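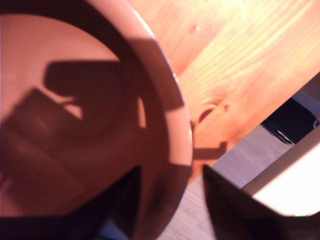
Figure 2. View from above the gripper during the tabletop station, with the open fingers on either side of the bowl's rim.

4.2 The open-day demonstration

The second set of observations was made during the February open day at the Jarnent workshop, where visitors were invited to watch the Pluto arm at work on household objects. The station was supervised by Gizella Juhász, who also gave the spoken introduction. Groups were admitted in turn and remained for 11 minutes each. Some 900 people attended the open day as a whole; the present section concerns only the 28 who agreed to complete the written form.

Round bowls were included in the demonstration at the request of the host. Under strong directional light, the gripper casts its own shadow into the bowl and across the rim (Figure 2), and the boundary between lit and shaded areas may be mistaken for an edge of the object. Lighting at the station was left as the visitors would find it, and no diffusing screens were installed.

Visitors most often asked how the arm selects a point on the rim, and whether the same approach would serve for cups and plates. Several remarked that the approach to the bowl was slower than they had expected. These comments were recorded in writing by station staff and were coded later using the scheme given in Section 3.4. Responses concerning noise and seating were passed to the host and are not considered further.

Last updated: February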